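Picking where to grab: notes on the cloth runs

7/28/20

I've been promising a write-up of the cloth work since January, and I finally have enough runs to say something. The short version is that choosing the grasp point from the depth image helps a lot with one half of the problem and hardly at all with the other half.

The task is simple to state. Crumpled cloth on a table, one arm, two fingers. Get the cloth flat enough that a folding routine could take over.

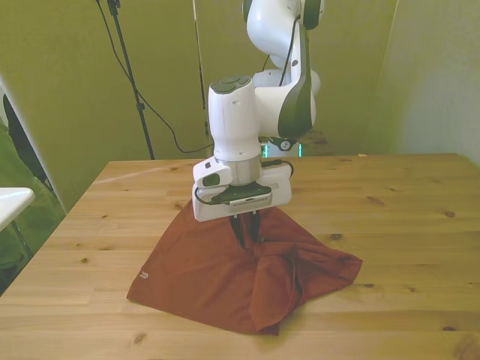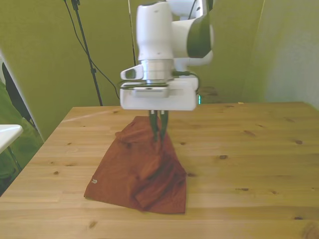
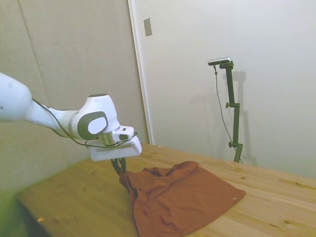
Most of what I read before starting treats this as a search for corners. Find a corner, grab it, pull it out, find the next one. I tried that first. The trouble is that a crumpled cloth makes a lot of things that look like corners in a depth map. A fold that stands up and tapers off has much the same profile as a real corner, and my detector (I call it Vachon, after nothing in particular) was happy to pick either one.

So I split the problem. The first stage no longer cares about corners. It looks for a ridge the fingers can close on, lifts, and lets gravity do some of the work. The second stage only starts once the outline of the cloth has grown past a set fraction of its full area, and then it goes after edges. The code that decides which stage we're in is called Pekaneck and it is 86 lines long, most of them checks for bad depth readings.

The scoring for the first stage uses three terms: how high the ridge is above the table, how narrow it is across the finger direction, and how far it sits from the center of the visible cloth. I had the last term backwards for a while. I assumed that grabbing near the middle would be good, on the idea that you lift the whole thing and it hangs evenly. What you get when you set it back down is often a new heap much like the old one. Grabbing off to one side and dragging a little while lowering spreads the cloth more. I flipped the sign and the numbers moved right away.

Those numbers. I did 301 runs in total. The first 100 used the corner detector alone, and the rest used the two-stage version. I count a run as good if the cloth reaches the area threshold within 14 grasps. The two-stage version got there in 86 percent of its runs. The corner detector alone was well under half, and I'm not going to put a precise figure on it – I changed the lighting partway through that batch and I don't trust the early part.

The second stage is where things are still poor. Once the cloth is mostly open, the hems lie close to the table and the depth difference between one layer and two is near the noise of the sensor. The fingers close on nothing, or they pick up two layers and fold the cloth back over itself, and then Pekaneck sends us back to stage one. I've watched it go back and forth like that until it ran out of grasps. Averaging several depth frames helps some. So does approaching with the fingers slightly open and sliding in from outside the edge, but that needs a good estimate of which way the edge runs, and a wavy hem makes that hard.

I also tried using color to find the edges. It works fine for a cloth that stands out well from the table. I left it out anyway, as I want the same code to work on a cloth close to the color of the wood, and I'd rather find out now how far depth alone can go.

A few smaller things, in case someone is trying something similar:

Finger force matters less than I expected. Finger height matters more. A couple of millimeters too high and you only brush the top of the ridge.

Waiting after a lift is worth the time. If the next depth image is taken while the cloth is still swinging, the outline comes out wrong and so does the next choice.

Reset the cloth the same way every time. I was dropping it by hand at first and I'm fairly sure I got neater about it as I went along, which would make the later runs look better than they should. The later runs use a scripted lift and drop by the arm. It is slower, but I can compare one batch with another.

Next up is a learned score for the second stage, trained on the failed edge grasps from these runs. I have all the depth images saved along with the finger width after closing, so labeling should be mostly automatic. I also want to rerun the corner detector batch with the lighting fixed, so there is a fair comparison. I'll post the code for the first stage once I've cleaned up the calibration part, which still has my table height typed in by hand in two places.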